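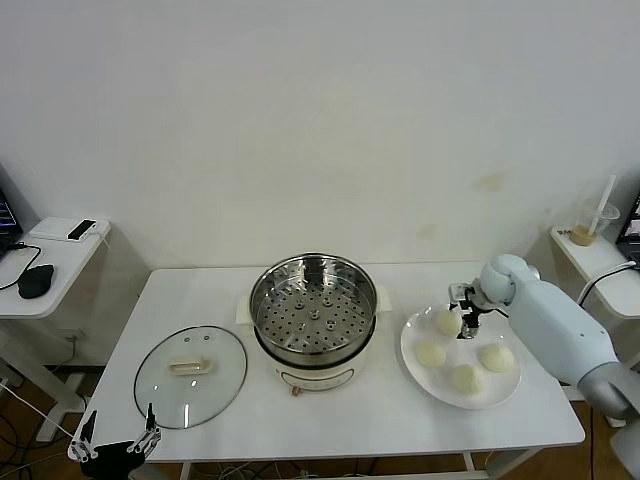 Forum > Arms and Grippers > Setup and Care

New posts Unread Search Log in

Gripper fingers get slick after a few rounds of steamed buns

Wahyudi Wijaya
Hi everybody! We have a two-arm cell here at Hutapea that moves steamed buns out of an electric steamer and onto a plate, and I'm really fond of it, but the right gripper has started letting buns slide. I wipe the fingers with a damp cloth at lunch (and again at night if I remember). Should I be closing harder, or is it time for new pads? I'd hate to squash them, they're so soft!

Yanti Wuisan
Please don't close harder yet! Ours at Clurwood did the same thing, and it was a thin film of starch on the pads, which a damp cloth mostly just spreads around. Take both pads off, wash them in warm water with a drop of dish soap, and let them dry all the way before you screw them back on. Then home the gripper with nothing in it, so it learns the closed position again. We wash every 57 cycles, and swap the pads at 2000 or whenever they look shiny, and I keep a spare pair in the drawer. Have a look at your wrist bolts while you're in there, too, if the arm spends a lot of time over the steam.

Konrad Zieliński
I go to 3000 on pads, but my buns are smaller.

Aiman Pasaribu
What Yanti said. Park the arm away from the steamer between batches, it helped mine.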